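I finished counting my first year of learning to bake bread in this country, and I want to write a thread on it. It will be long. I am not a baker by work, I only bake at home in Skelmont, two or three loaves in a week. (1/24)

When I moved here I could not understand the flour. At home the bags have a number on them, and you buy the number your mother buys. Here the bag says plain, strong, very strong, self-raising. Strong for what? I stood in the shop for a long time. (2/24)

My first loaf was made with self-raising flour and also yeast. I thought both will help each other. It rose very quickly, then it sank, and the taste was like a coin. We ate the crust with soup and the middle went to the bin. (3/24)

After this I bought strong white from Wainwright, the mill shop on the road behind the station. They sell it in paper sacks tied with string, and also in small bags if you ask at the counter. I asked for small. I did not trust myself with a sack. (4/24)

Since last May I write every loaf in a notebook. Flour, water, salt, hours, and one word for the result. The word is most often "flat". In autumn it becomes "better". There is one page with only "why". (5/24)

The loaf I make now is simple. 600 g of strong white flour, 390 g of water, 12 g of salt, and a small spoon of dried yeast. I have changed the water many times and I come back to this. (6/24)

A reader of my earlier posts asked why I weigh the water and do not use a jug. My jug has lines so thick that I can be wrong by a good swallow of water on either side. The scale is cheap and it is right. (7/24)

My scale has its own character too. I put 600 and it shows 598, I add a pinch and it shows 603. For one month I was removing flour with a teaspoon like a chemist. Now I leave it at 598 and go on with my life. (8/24)

Kneading. The books say ten minutes. In my hands it is closer to fifteen, and I stop to rest in the middle. The rest is useful to the dough as well. After it, the dough stretches much more easily and I don't need to fight. (9/24)

I don't put flour on the table any more. I put a few drops of oil. With flour I was always adding a little, and a little, and at the end the dough was dry and I was blaming the yeast. (10/24)
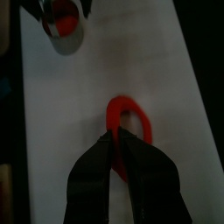

Does the dough need a warm place to rise? It needs time more than warmth, and in a cool kitchen you simply wait longer. My kitchen in winter is cold enough for a jumper, and the first rise takes nearly four hours. The bread from these slow days has more taste. (11/24)

I tried the airing cupboard, as everybody here recommends it. The dough went over the bowl and on to the towels. I washed those towels twice and one of them is still a bit stiff. (12/24)

Shaping was the hardest thing for me to learn from written words. "Create tension on the surface." What is this tension? For months I was only rolling the dough in a ball and hoping. (13/24)

What helped: fold the sides to the middle, turn it over, then pull it towards you with both hands, so the bottom grips the table a little. The top becomes smooth. Two or three pulls and stop. If you see the skin tear, you went too far, leave it ten minutes and try again more gently. (14/24)

For the tin I use a Griltano two pound loaf tin. I bought it second-hand and it was already black inside, and nothing sticks. My new tin, which cost three times more, holds the loaf like a treasure. I have cut myself getting bread out of it. (15/24)

The oven. Mine is old and the numbers on the knob are nearly gone. I bought an oven thermometer and learned that "220" was 190. So half of the sad pages in my notebook were the fault of the oven and I said sorry to the yeast. (16/24)

If you buy only one thing after the scale, please buy this thermometer. Put it in the middle of the shelf, wait twenty minutes, and read it through the glass. When you open the door to read, it drops at once and you learn nothing. (17/24)

I bake 35 minutes in the tin, then five more without it, directly on the shelf. I knock on the bottom and listen. To be careful I also use a probe. When the centre shows 96 degrees I take the loaf out. (18/24)

Then you must wait, and I am bad at waiting. Cut hot, the crumb pulls and becomes like paste on the knife. One hour is the minimum. In our house the end piece disappears after fifteen minutes and I don't ask questions. (19/24)

About rye. I was raised with rye bread and I miss it every week. The rye from Munine (the small organic shop near the bridge) is good but very coarse. With half rye and half white I get a loaf that is heavy, a bit sour, and for breakfast it is perfect with butter and radish. (20/24)

Pure rye I still can't do. I made it four times. It does not rise like wheat, it only thinks about it. If somebody has a recipe that works in an ordinary tin, without a starter that must be fed like a pet, please write it to me. (21/24)

Money, because people ask. I added the flour, yeast and salt for one year, and the thermometer, and the tins. I was not saving anything until the winter. Now each loaf is cheaper than the good bread from the bakery and dearer than the sliced bread in plastic. I did not count the electricity, I was afraid to. (22/24)

The heaviest loaf of the year was 629 g of flour, because I wanted to finish the bag. It rose above the tin, touched the top of the oven and took a black stripe there. It was also one of the most tasty. I wrote "good, ugly" in the notebook. (23/24)

Next I want to learn the bread rolls that they sell here for bacon, the soft white ones with flour on the top. I have asked three neighbours what is the correct name and received three names. I will report when I have made some. (24/24)

One addition, as I got the same message from several people: yes, you can freeze it. Slice it first, when it is completely cold, and put it in a bag with the air pressed out. From the freezer it goes directly in the toaster.

And for the salt: I use fine sea salt, the cheapest. I tried once the expensive flakes inside the dough and I could not taste any difference. Keep them for the tomatoes.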